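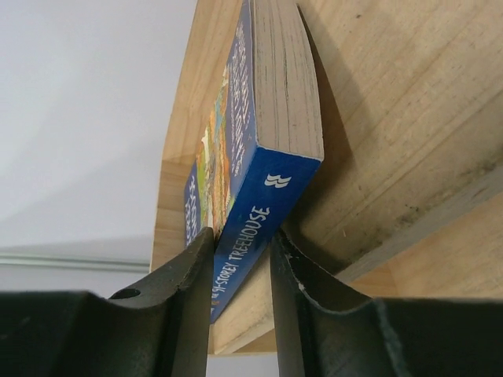 Wrist view, fingers at the blue spine, upper shelf.

March, Sudunis bench. Book shelving, two arms, policy retrained on 530 demos. Change under test: wrist crops weighted above the fixed view while a finger is near an edge. Thick paperbacks only. 16 of 18 trials complete. Both failures were at the regrasp – left arm let go early.
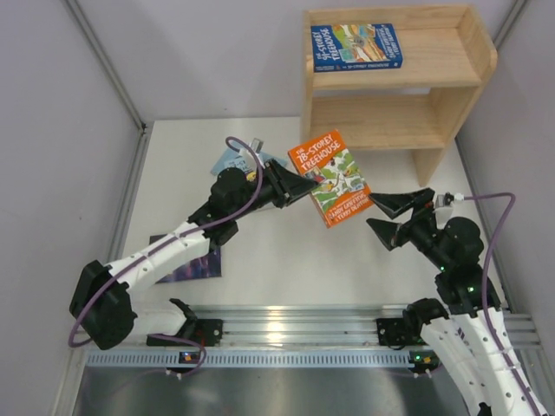

Ozoliņš thinks the weighting is a side issue and wants the same 18 rerun with release gated on right finger current. Gate goes in first, weights frozen.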